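Closercombe Swap & Sort Board > Sewing, Fabric & Clothes > Folding surface: cloth or bare table??

plosov_stitch
2020-07-26
ok so need opinions, in a rush because the drop off is tomorrow morning and I'm nowhere near done. Have a big pile of fabric and old clothes to fold and box up for the Abubakar street swap. Mostly cotton, some heavier stuff, couple of pieces that might be poly. Table is slippery as anything. Everything slides when I pull it straight. Do I put something over it or just deal?

Also how are you all folding so it doesn't come out of the box looking like a dishrag. I iron, I fold, two hours later creases everywhere.

marnie_w
Cover it. Always. Old bedsheet, blanket, whatever. Bare table is fine for paper, not for fabric.

dentonfolds
Disagree with the blanket. Too squishy, you can't get a sharp crease on it. Flat cotton cloth pulled tight, tuck it under at the back if you can. Or just bare table and fold slower.

marnie_w
didn't say a thick blanket

dentonfolds
you said blanket

Ayodele Bako
I do mine on a plain olive green cloth, table pushed against the wall, box up on the table with me so I'm not bending down 100 times. Dark blue piece first, then on to the lighter ones. Dark goes in the bottom because it's the heaviest of my lot and it sheds a bit. For the pull, hold both sides and stretch it out sideways before you lay it down. Takes a second. If you lay it down first and THEN try to straighten it you drag the cloth with it and have to redo the whole thing.

Box is a mask one, has N95 printed on the side. Good stiff cardboard, way better than the grocery ones.
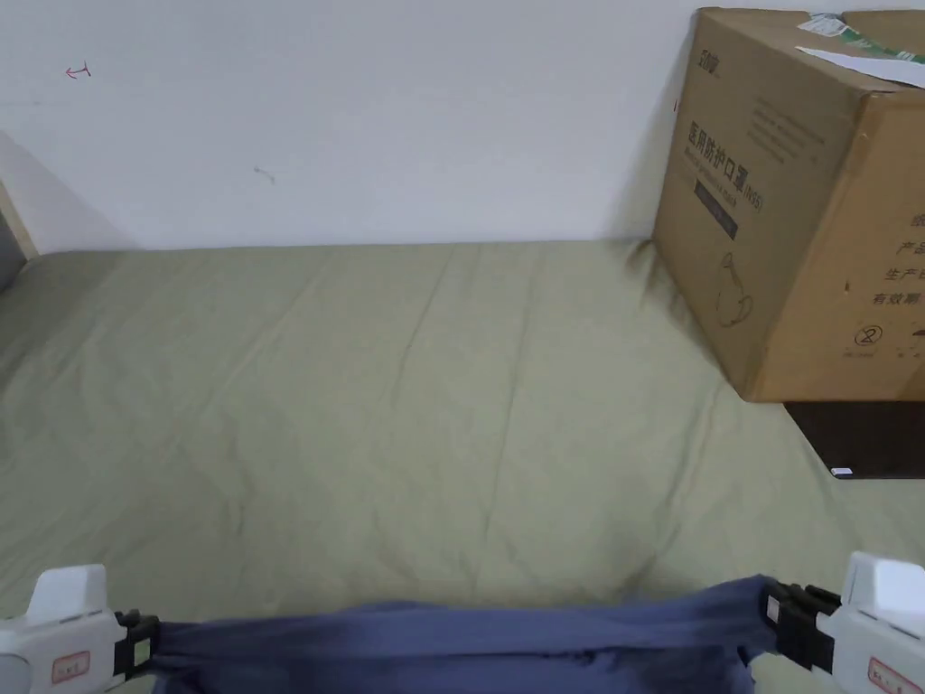

Tomás Quintela: stretching is fine for woven stuff but please don't do that with knits. Tshirts, jersey, anything with give. You pull it sideways and it goes wavy along the hem and never comes back right. Shake it once, lay it down, smooth from the middle out. Wrecked a good jersey length that way and it was not cheap.

Ayodele Bako
Fair on the knits. I don't mean yank it. Just enough that it's not saggy in the middle

Tomás Quintela
ok yeah we agree then. Just saw "stretch" and got nervous

plosov_stitch
how do I tell if it's a knit. serious question, some of this was my aunts and has no labels

Tomás Quintela
Pull a corner gently both ways. Woven barely moves straight across, moves on the diagonal. Knit gives straight across. Some wovens have elastic in them tho so look close, if you see tiny V shapes it's a knit

button_jar_77
Rolling!!! why is everyone folding. Roll it. No creases, fits more, you can see every piece from the top. I did 9 rolls standing up in one box last swap and people could just pick what they wanted without digging through the whole thing

dentonfolds
rolling is ok for small cuts. For anything over a couple yards you get a log that unrolls itself the minute someone picks it up. Then it's on the floor.

button_jar_77
so tie it? strip of scrap, done

dentonfolds
then you've got 40 little strips to tie. She said she's in a rush

marnie_w
Creases: you're packing it warm. Let it sit after ironing till it's totally cool, THEN fold. Also fold in thirds not halves, so there isn't one hard line down the center of everything. And don't iron the folds down, which I know people do because they like how it looks in the pile.

plosov_stitch
...I iron the folds down

marnie_w
lol stop that

kettle_and_hem
Can I ask about box weight. Last swap I filled one to the top, got it to the car ok and then the bottom went on the way in. Fabric is HEAVY. Is there a limit for the table people?

Ayodele Bako
No limit I know of. I stop a bit short of full so the flaps close flat. Tape the bottom both directions, like a plus sign. And if a box was stored someplace damp don't use it, doesn't matter how thick it is.

kettle_and_hem
it was in the garage so, yep

Zutier_Lou
Adding for the swap tables. They want things sorted by type not color. Last time people sorted by color and it looked pretty but then quilting cotton was mixed in with curtain fabric and it was a mess all afternoon. Final tally last year was 1,225 pieces and the year before was 1,945, so it's a lot of stuff to go thru if it comes in mixed. Write on the flap what's inside. Marker is fine. Cross out whatever's printed on the box so nobody thinks its something else

Tomás Quintela
Type AND length if you can. Pin a scrap of paper on it with the yards

dentonfolds
no pins please, I got stabbed twice unpacking. Safety pin or just tuck the paper in the fold.

Tomás Quintela
Safety pin is what I meant

plosov_stitch
ok update. Put an old flat sheet on the table, tucked the back edge against the wall, huge difference, nothing slides. Thirds not halves. Cooling pile on the bed. Filled 5 boxes and I think two more to go?? Knits are getting rolled, everything else folded, so everyone can be half mad at me

button_jar_77
I'll take half

marnie_w
Did you tape the bottoms

plosov_stitch
...going to go tape the bottoms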